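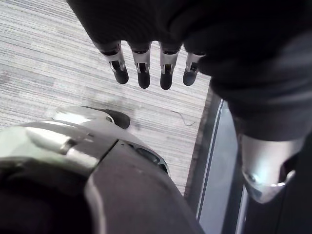 Does anything really get packing tape off low-pile carpet?

Asked by Perla Zavala

We rent a room with grey striped carpet, short pile, the hard-wearing sort that looks as if it was laid in tiles. Somebody stuck clear tape down on it in November and it has been there ever since. I've pulled up one strip. It came away in shreds and left a tacky line that picks up every thread and hair going.

The letting agent swears by a spray called Rivon. I've read the tin and I don't believe a word of it. "Lifts any residue in 20 seconds" is what they all say. I bought Plumar last year on the same sort of promise and it left a pale ring on the hall carpet that I now keep a plant on.

So before I spend any more money: has anyone got crinkled old tape off this kind of carpet without making a lighter patch? There is still tape down and I don't want to make it worse. It's the clear shiny stuff, so half the time I only find it when the light hits it.
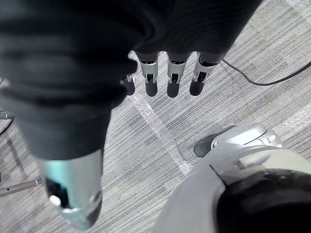
Thiện Kiều replied that he wouldn't put any spray near it until the tape itself was up. Peel it back low and slow, nearly flat against the floor, along the stripe and not across it. If it shreds, lay a fresh bit of tape over the top, press hard and lift both together. For the sticky line use warm water with a drop of washing-up liquid on a white cloth, dab, then blot with a dry one. You'll need to do it more than once. It does work on fresh glue. On glue that's been walked on all winter I'd call it better than nothing.

Don't scrub. I've seen people fuzz up the pile and then blame the cleaner.

Answer from Suqin Feng

just get Bulton, used it loads of times never had a problem. 500 ml bottle lasts ages

Comment from Perla Zavala: On what sort of carpet, though? And was it old tape?

Comment from Suqin Feng: cant remember, a beige one

Answer from Anqi Jin

I'm with you on the sprays. Most of the ones I've tried are solvent with a nice smell in it, and solvent can get down to the backing. If yours is in tiles, that's worth worrying about, as the corners may start to lift.

Try surgical spirit on a cotton bud, somewhere behind a door, and leave it overnight. If the colour hasn't moved, do the sticky line a few inches at a time. I paid over 70 quid for a man to come and he did much the same with a bigger bottle.

Ask the agent if there are spare tiles in a cupboard. There often are, though they never match.

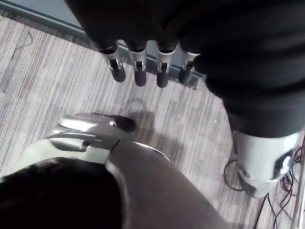 Page last changed: 20th February

Comment from Perla Zavala: Tried the dabbing on the line I'd already pulled up. It's less sticky, I'll give it that. Whether it's clean or just full of soap I couldn't tell you. Spirit test next, behind the door. The agent says there are no spare tiles and has sent me the Rivon leaflet again.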